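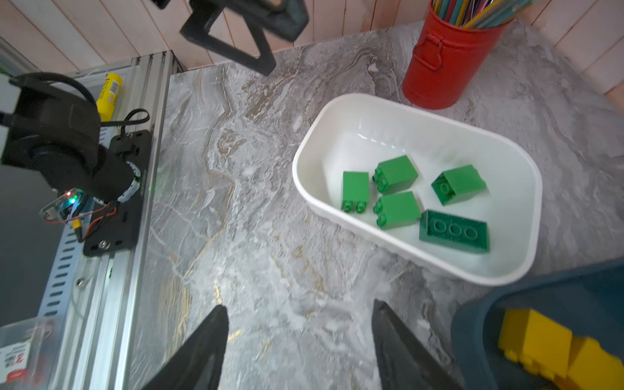 4. Setting up your first round

Your Hilley rangefinder is charged and paired, so let's get it ready for the course! This part goes quickly, and you can do all of it from the first tee.

1. Press and hold the power button until the display lights up.
2. Turn the eyepiece until the numbers look sharp. Take your time with this one, it makes every shot after it more fun.
3. Open Menu, then Units, and pick yards or meters.
4. Switch on Slope if you want uphill and downhill yardages worked out for you (we love it on hilly par 3s).
5. Aim at the flag and press the top button. Pin Lock buzzes 2 times when it has the flag.

Note: Pin Lock reaches flags up to 300 yards away. Past that, aim at a tree or a bunker lip.

Note: Slope must be off in most competitions. Check the local rules before you tee off.

CAUTION: Never look at the sun through the eyepiece.

If the display shows E401, wipe the front lens with the cloth from the case and try the flag again.

Next: 5. Saving your scorecard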